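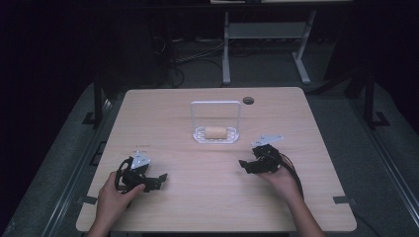
Ayana Tesfamariam
Bath and Kitchen Buyer, Arinden

Clisiment Wire Soap Rack, White
Item 1060
$31

I have been buying soap dishes for Arinden for longer than I care to add up, and most of them have gone back in the box after a week at my own sink. The Clisiment stayed. It's a plain little thing, a white wire rack with a flat, shallow tray made as a grate and a tall rectangular loop standing up over it, and the loop is what won me over (I'll get to that). It sits on a counter, a shelf, a side table or the back of a tub if your tub has a wide enough edge, and you don't have to drill or stick anything to get it there.

The tray is open underneath, so water goes straight through and the soap gets air on the bottom as well as the top. If you buy the nicer bars, the soft ones with a lot of oil in them, you already know how quickly they turn to jelly in a solid dish. Mine last noticeably longer now. You will want something under the rack on a wood surface, though – a folded washcloth does fine, or the Bradico drip saucer, which we sell separately and which fits with a bit of room on all sides.

Now, the loop. It makes a handle, first of all, and that sounds like a small matter until you have carried a wet soap dish to the kitchen with both hands and dripped the whole way. It also gives you somewhere to drape a face cloth. My sister keeps a nail brush hanging from hers on a bit of string, and I've seen one customer's with a ring and a watch hooked over the top while the dishes got done.

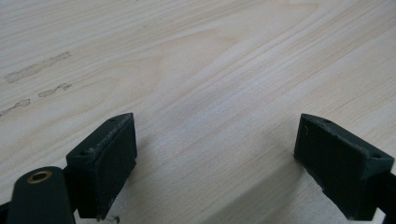 People write to ask what it will do to their furniture, and I'd like to be fair about it. A wire base is kinder to a sealed top than to an oiled one. Set it down, don't drag it, and lift it once in a while to wipe where it stands, especially if you live with hard water or if somebody in the house leaves a puddle every time. Soap residue left to sit on a wood-grain top will go gray and crusty and take some patience to get off. Warm water and a soft cloth first, then a drop of dish soap, going along the grain. Please don't start with the scouring pad! I did that to a perfectly good vanity one January and I still put a plant over the spot.

Cleaning the rack is easy enough. Run it under the hot tap, push an old toothbrush between the wires of the tray, and stand it on a towel until it's dry. I do mine when I do the sink. Skip anything with bleach in it, and skip the steel wool, as both are hard on the white finish.

What fits: a standard bath bar, a round guest soap, one of those chunky cylinder bars, or a couple of hotel slivers side by side if you are the saving kind (I am). A big square kitchen block will hang over the edges a little. The tray is shallow, so a freshly used bar can slide if you drop it in from a height – lay it down instead and it stays where you put it.

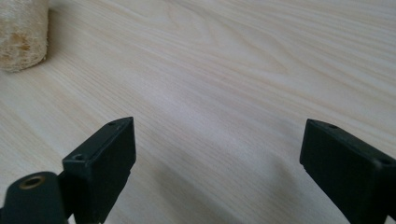 A lot of you buy the rack together with a natural loofah, and they do make a nice pair by the bath. The loofah wants the same thing the soap does, plenty of air, so stand it on end beside the rack between baths and give it a good squeeze before you leave it. I wouldn't try to balance a full-size one in the tray. The loofahs we carry come from Demissie and are sold one at a time. They vary in color from pale straw to something closer to honey, often with a darker patch or two, and we can't match them for you, though if you are ordering several for a guest bath you can put a note on the order and we'll pick out ones that look friendly together.

Good to know before you order

Color: white only for now. Black has been asked for and I have passed it along.
Assembly: none.
Dishwasher: wash by hand, please.
Shipping: packed flat on its back in a small carton with paper.
Returns: the usual Arinden terms, and a rack that has been used is fine so long as it's clean.
Goes with: Bradico drip saucer, Demissie natural loofah.

If you're fitting out a rental or a small inn, we do a lower price on orders of 3 or more. Send a note through the contact form with the item number and how many you need, and I'll write back myself, usually the same afternoon.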